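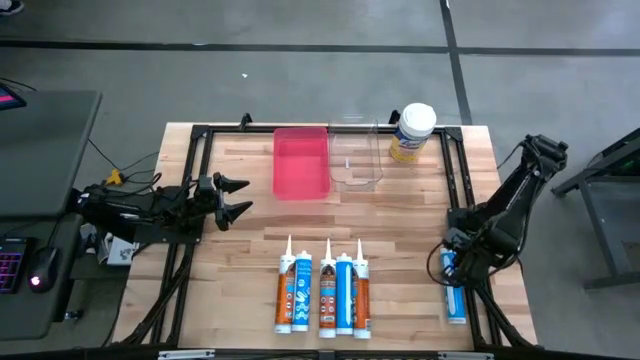

Tondari opens in 1945, in the harbour town of Ostdale, and runs to 38 episodes. Director Živko Kos adapts the first five volumes of Vasylyna Vakulenko's manga with few cuts. The plot concerns a mapmaker's apprentice who can hear drowned bells — a gift the town guild wants to license. Backgrounds are painted in flat greys, and most dialogue is held in medium shot. Pacing slows after episode 12, where the guild hearings begin.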